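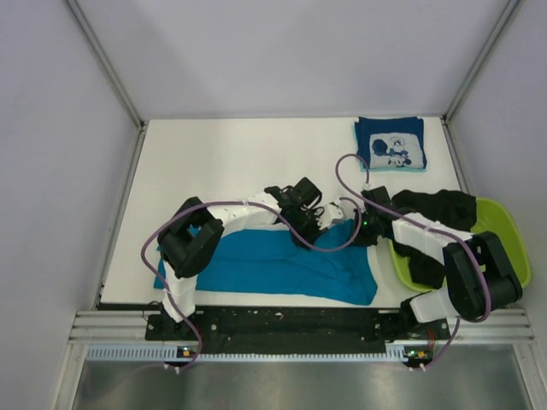
What does a laundry-folding cell need from the person who looks after it? A wipe-down, a grip check and somebody who will listen to it complain at two in the morning.

That was how the manual put it, minus the last part. I had been hired by Nunik to look after Cell 3, and the manual was 2406 pages long if you counted the appendix on bolts, which I did not read until I had to.

Cell 3 had two arms and one opinion, and the opinion was that the left arm should do the work. The right arm would come over from the basket side, take hold of a corner, lift it into a little peak and wait. It could wait beautifully. I once ate a whole sandwich while it held up the corner of something blue.

"Tube," said Brorkavon, when I called. Brorkavon was the company that had sold us the cell, and its help line was a single voice that preferred nouns.

"Which tube?"

"Purple."

"They're both purple."

The voice thought about this. "Right," it said, and I spent a good minute working out that it meant the side.

So I powered down, opened the enclosure and followed the right tube up from its fitting, past the module with the green lights, around the elbow and along the forearm to the loop at the top. I was looking for a kink. I found a tie pulled so tight that the tube had a waist. I cut it, put on a new one with room for a finger under it, and wrote the job in the log, where my predecessor had written "fine" 40 times in the same pen.

I started the cell again. The right arm lifted its corner, considered the matter and waited.

"Teach point," said Brorkavon.

"Is that one noun or two?"

It hung up. I got out the pendant and moved the point 2 millimeters toward the back wall - then moved it back again, since the first thing the appendix on bolts has to say is that you check the bolts. One of the wrist bolts was barely more than a rumor. I tightened it to the number in the table and closed up.

The next shirt went through in one go. The arms met over it, folded it and set it on the pile. The left arm went back for another and the right arm, for the first time in my employment, got there before it.

I wrote "fine" in the log. Then I looked at the line for a while, borrowed a different pen from the Kuroda desk, and added "bolt."

At three the left arm began to wait.

14 shares | 3 comments

Home Stories Archive Submit

More short fiction
The Arska Elevator Speaks Its Mind
Night Shift at the Button Factory
A Vacuum for Mother
Saturday Parts Only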